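4.2 Height estimation over featureless tabletops

Shares 40 | Comments 4

Most of the trouble reported in this paper comes from furniture. The Wastgate pipeline estimates the pose of a hand-held gripper from its wrist camera alone, and it does this well in kitchens, on cluttered desks and in front of any bookshelf whose owner has failed to tidy it. Give it a clean table and it loses its nerve. The tracker needs corners, and wood grain offers it long curved lines that look much the same a little farther along. A feature matched on one grain line will happily slide to the next, and the estimated pose slides with it, smoothly and with high confidence.

Our first fix was to let the fingers help. They are rigidly mounted, they never leave the view, and their position in the image is known from calibration. In the open pose, with nothing between the pads, they tell us which pixels belong to the tool and which belong to the world. The original Gollard tracker did not make this distinction. It found the small holes in the fingers, judged them to be the finest corners available, and concluded from their perfect stability that the gripper was standing still.
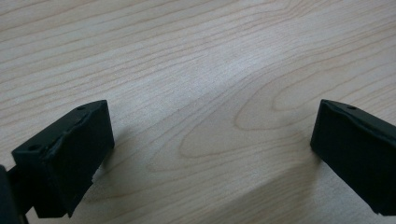 We therefore mask the tool before extracting features. The mask is a fixed polygon per finger, widened by a small margin and moved along a lookup table indexed by the opening width. A learned segmentation model was also tried. It did slightly better on the edges and took most of our compute budget to do so, and it had opinions about shadows that we never managed to change. The polygon has no opinions and was kept.

Masking removes the false anchor but puts nothing in its place. With the fingers gone, the tracker on a bare table is left with grain, and grain constrains motion across the lines far better than motion along them. We handle this by computing the local direction of the texture in each patch and inflating the covariance of the match along that direction. Where the lines run straight, a patch contributes almost nothing lengthwise. Where they bend into closed loops, the directions vary enough that a handful of patches together pin down the full planar motion. A cathedral figure in a tabletop is, for our purposes, a free fiducial marker supplied by a tree.

Height is harder. Scale drifts when every feature lies on one plane and the inertial data are quiet, as they are when an operator pauses to think. We considered asking operators not to think. Instead we use the shadows under the fingers as a weak cue. The darkening beneath each pad is soft under diffuse light and tends to sharpen as the pad comes down, so its gradient width gives a coarse estimate of clearance. The cue is noisy, depends on the lamps, and is gated out whenever the planner expects an object between the pads. It enters the filter with a large variance and is mostly ignored, but it is ignored in the right direction.

The recordings used for tuning comprise 2853 segments, divided between the two calibration profiles we call Ovidetti and Tóth. The profiles differ only in finger geometry and in the margin of the mask. Over 40 of the segments had to be relabeled after we found that the annotation tool rounded timestamps in one menu and truncated them in another. The mask parameters were frozen on 27/10/2020, after which all further ideas for improving them were written down and not acted upon.
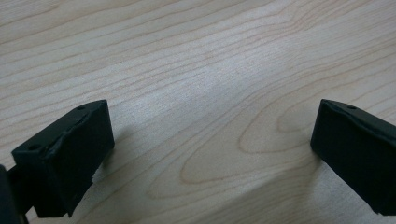

Figure 2. Open-gripper views over a bare wooden tabletop.

Why not put printed markers on the table and be done with it?

Markers work very well, and we use them to check our own numbers. They also have to be printed, glued flat, kept clean and left uncovered by the objects one came to manipulate, and any policy trained on the footage may learn to expect them. The method is meant for tables that belong to other people, who have so far been unwilling to have them papered.

One limitation remains open. The covariance model assumes that grain direction is constant within a patch, and near the tip of a tight loop this is false. The filter then trusts the patch a little too much, and the pose twitches when such a tip crosses the mask boundary. Smaller patches reduce the twitch and raise the number of bad matches elsewhere. We settled on the larger size and a median filter, and the twitch is still there if one plots the yaw at full rate.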